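Teaching Hands to Machines: Gallery

March was a big month for the Kaimal set, our growing collection of everyday tabletop tasks for the learning team at Werkberg. We finished with 202 recordings on the tidying task alone, and I love how different they all are! A few favorites are below. 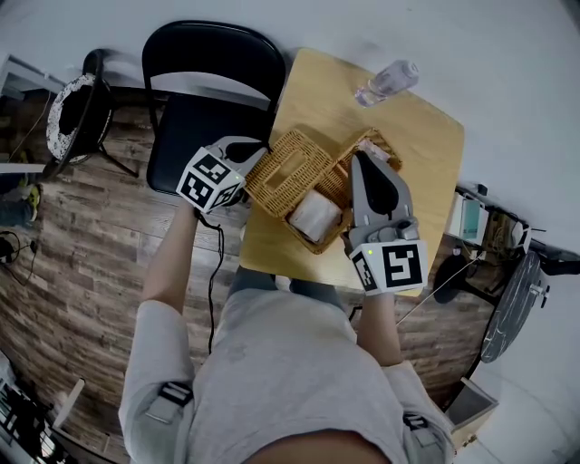

Tidying looks like the dullest task on our list and it may be the richest. Every person has their own idea of what goes where, and the model needs to learn from all of them. Working with a gripper in each hand, you have to decide which one steadies and which one moves -- and a wicker tissue box right up against a roll of paper towel makes that a lovely little problem. We ask people to go at their own pace and to keep going after a fumble. Recoveries are gold.

Woven things are my favorite props. They flex, they catch, and they come in just enough shades of tan to keep the vision side of the project busy.
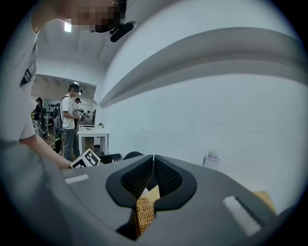 Words and gallery by Rafsan Begum

Now for the view from the tool itself! Something tan and woven is held between the padded fingers, with a water bottle standing farther back. The wide lens bends everything, but you get the grip up close, and for learning contact that is what we want most. Through the doorway more people are wearing headgear too.

Next up is Brivley, our drawer and cupboard task. I can't wait to see those recordings come in.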